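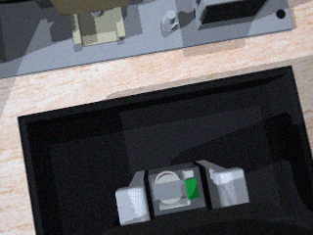

La veste boit l'eau aux épaules, alors je la range et j'en achète une autre, écrit un répondant dans le champ libre du questionnaire. La formule revient sous des formes voisines dans une bonne partie des réponses et résume la difficulté traitée dans cette section : l'imbibition du tissu extérieur est lue par les utilisateurs comme une perte d'étanchéité, alors que la membrane est le plus souvent intacte.

4.1 Déclarations d'entretien

Le questionnaire a reçu 995 réponses, dont 369 complètes. Seules ces dernières sont exploitées ici. Les questions portaient sur les vestes imperméables à membrane utilisées en randonnée ou en ski de randonnée, achetées neuves et portées pendant au moins deux saisons. Les vêtements enduits sans membrane et les capes ont été écartés.

La pratique dominante est l'absence de lavage. Les répondants qui lavent peu invoquent presque tous la crainte d'abîmer la veste. Ceux qui lavent régulièrement emploient en majorité la lessive de la maison, parfois avec un adoucissant. Le séchage en machine, pourtant recommandé sur l'étiquette de plusieurs modèles pour réactiver le traitement déperlant, est rarement cité. Quelques personnes déclarent repasser la veste à travers un linge, sans préciser le réglage du fer.

La réimperméabilisation à domicile est connue, mais le mot recouvre des gestes différents. Certains désignent ainsi un simple passage au sèche-linge, d'autres la pulvérisation d'un produit sur le tissu sec, d'autres encore un bain en machine après lavage. Nous avons donc recodé les réponses selon le geste décrit et non selon le terme employé. Les réponses qui ne permettaient pas de trancher ont été classées à part – elles viennent surtout de personnes ayant confié la veste à un magasin.

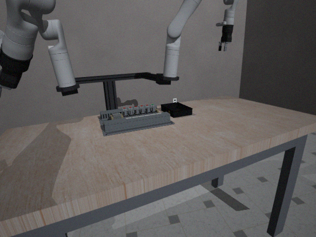
Le recodage modifie sensiblement la hiérarchie des pratiques. Le bain en machine, souvent annoncé, est en fait peu décrit, et la pulvérisation passe devant. Elle est généralement limitée aux épaules et au haut des manches, là où frottent les bretelles du sac. Les répondants ne mentionnent presque jamais le bas du dos, zone pourtant soumise au frottement de la ceinture ventrale.

4.2 Essais sur vestes portées

Nous avons obtenu 39 vestes auprès des répondants, toutes du modèle Garnis à trois couches, afin de limiter les écarts dus à la construction. Chaque veste a été examinée à réception, puis soumise à un essai d'aspersion sur l'épaule, l'avant-bras et le bas du dos. Elle a ensuite été lavée avec la lessive Ninisen, rincée deux fois, séchée à basse température et essayée de nouveau. Aucun produit déperlant n'a été ajouté à ce stade.

Le lavage suivi du séchage améliore la note d'aspersion sur l'avant-bras de la plupart des vestes. L'effet est plus faible à l'épaule, et presque nul au bas du dos. Cette différence suit l'usure mécanique relevée à la loupe : lorsque les filaments de surface sont rompus, la chaleur ne suffit plus à rétablir la déperlance. Sur les avant-bras, la baisse tenait surtout à l'encrassement, avec des traces de crème solaire près des poignets.

L'application d'un traitement en bain a été réalisée dans un second temps. Elle relève la note à l'épaule, mais le gain diminue après une courte période de port simulé sous sangle. Les vestes provenant du massif de Lumanlan, où le sac est porté plus chargé, ne se distinguent pas des autres. Nous n'avons pas observé de décollement de la membrane imputable au lavage. Les décollements présents à réception concernaient les bandes d'étanchéité de la capuche et se sont parfois étendus pendant le séchage.

Figure 4. Plateau de bois clair et sol carrelé moucheté (rendu de simulation).
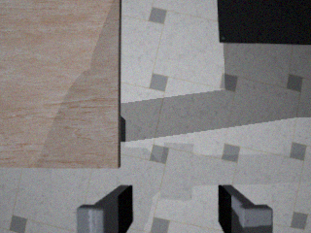

4.3 Limites

Le recours à un seul modèle réduit la portée des essais. Un contrôle partiel mené sur une veste Humoswood à deux couches et doublure donne des résultats de même sens, mais il ne permet pas de comparaison formelle. La durée de port déclarée n'a pas pu être vérifiée, et les propriétaires qui acceptent d'envoyer leur veste sont sans doute plus attentifs à son état que les autres. Les 51 entretiens analysés à la section 5 reviennent sur ce dernier point, en particulier sur la décision de remplacer une veste encore étanche.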